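4. Setting brightness and contrast

Applies to the Flondus 31 monitor with the Grokero menu, from January production onwards. For older units, see the leaflet in the box.

Before you start

Switch the monitor on and leave it for 30 minutes. Close the curtains if sunlight falls on the screen. Turn off any night mode on the computer, as it tints white areas yellow and will spoil the result.

Setting the levels

1. Press the menu button on the back right of the monitor. Choose Picture, then Reset.
2. Set Contrast to 100.
3. Open the Furnival test page from the Help menu. It shows a row of grey blocks on black.
4. Lower Brightness until the darkest block disappears.
5. Raise Brightness again, one step at a time, until you can just make it out.
6. Go to the second row, which shows pale grey blocks on white. If the last block is lost in the white, lower Contrast in steps of 2 until it shows.
7. Repeat step 5. Changing the contrast can shift the dark end slightly.
8. Choose Save, then User 1.

Note: If you leave the menu without saving, the monitor goes back to the previous levels when it is next switched off.

Note: Auto Dim is on by default. Turn it off under Power before step 4, or the levels will drift while you work.

Caution: Do not press on the panel to wipe off marks. Switch off, unplug, and use a dry soft cloth. Never spray liquid on the screen.

Two monitors side by side

Set the left one first and copy its figures to the right. Small differences are normal, even between units from the same carton. If one still looks warmer, change its Colour setting from Dranbridge to Standard and compare again. 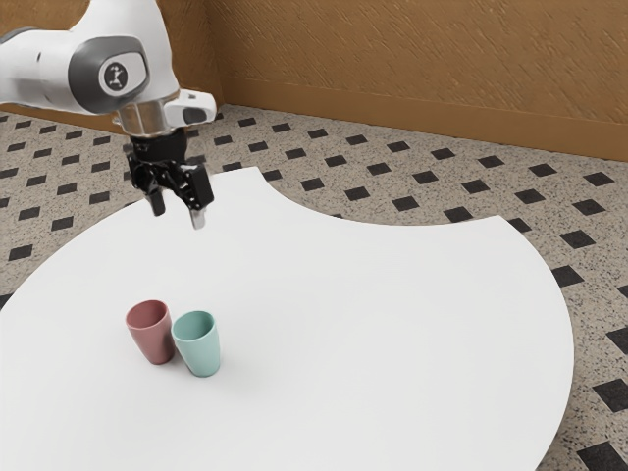

Contrast is easier to judge on a full picture once the grey blocks look right. Check the pale areas first: the white casing of the arm should keep its rounded shading, with the soft grey seam along its side still visible. If the seam has gone, lower Contrast by 2. The polished silver ring at the wrist should show separate bright and dark bands. Sit at your usual distance when you check, and save again if you have changed anything.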